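Visit report: Temadine demo day, Jekitz

I drove over to Jekitz in June to see the Temadine bench kit before we decide whether to put it in next year's budget. Temadine is the teaching and light sorting package from Cocco. It comes as an arm, a gripper, a control box and a software license, and Cocco rents out the ground floor of the old Jamura building to show it. The address on the invitation takes you to the loading dock. The visitor entrance is on the other side, past the bike racks.

Doors opened at 9:30. Most people there were from community colleges and small packaging shops, plus a couple of integrators who knew the sales staff by first name. Coffee was in the hallway and you couldn't take it into the demo room.

The first hour was a slide talk by Vittoria Tedesco, who runs applications for Cocco. She went through the package quickly and took questions as she went, which I appreciated. Notes from that part:

The license covers 2 arms on one control box. A third arm means a second box and a second license. Several people asked about this and the answer didn't change.

Rated payload at the gripper is 700 grams. She said to plan on less if the arm is working near full stretch, and the manual has a chart for it.

The gripper fingers are a wear item. They come in sets and swap without recalibrating the arm, though you do have to run a short homing routine afterward.

Setup time is quoted at 20 minutes out of the crate for someone who has done it before. I asked what it is for someone who hasn't. She said to set aside a morning.

The task library has 161 prepared routines. A lot of them are variations on the same pick and place with different part sizes, so I wouldn't read too much into that number. The ones I scrolled through were labeled clearly and you can open and edit them, which matters more for us.

After the talk we split into groups. Mine got the software station first. The editor is a list of steps down the left side with the settings for each step on the right. I built a simple pick, lift and place in the time we had and got stuck only once, on the difference between a waypoint and a hold point. The help page for that was blank. I mentioned it and someone wrote it down. Everything saves as a text file, so students could hand in their work the same way they hand in code.

The second stop was the stockroom, where they showed spare parts and how things are packed. Spares ship from Jekitz and the usual wait is under two weeks. The crate is heavier than I expected and we would need to get it through the narrow door by the tool crib. I need to measure that.

Then the bench. This was the part I came for. The work was small cubes on a white table, which is the standard starter exercise in the package and the one our first-term students would see. The gripper has curved side fingers, and with a cube this small they go most of the way around it. From where a student would stand, you look through the gap at the front to check the grip. I'd want to try this with other shapes before saying it suits our parts bins, and Cocco will lend a gripper for that if we pay shipping.
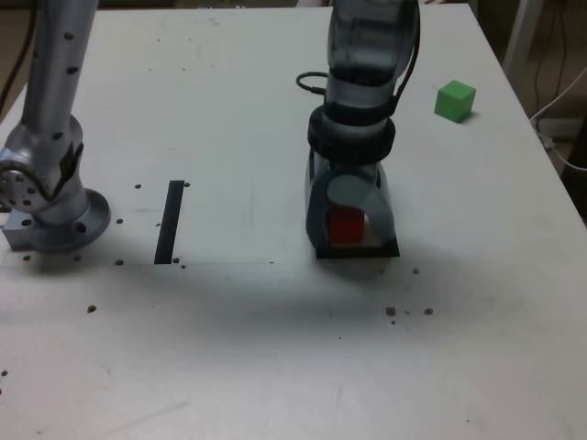 Cube exercise at the bench, red cube in the gripper.

Some things I asked about at the bench and the answers I got. The tabletop is not part of the package, so we would supply our own. Cable guides are sold separately. Each arm needs its own clear working area, and the guide has a floor plan for one and two arms. The stop button comes with a long lead and can be mounted on either side.

Noise was not a problem. We talked at a normal volume the whole time.

Pricing was handed out on paper at the end and I have put the sheet in the shared folder. The education price is only good with a purchase order from the school, and training is extra, one day on site or two half days online. I would go with the on-site day.

Still open: door width at the tool crib, whether IT will allow the control box on the lab network, and whether the finger sets can be bought singly. Tedesco said she would email me about the last one.

Parking is free behind the building but the lot was full by ten.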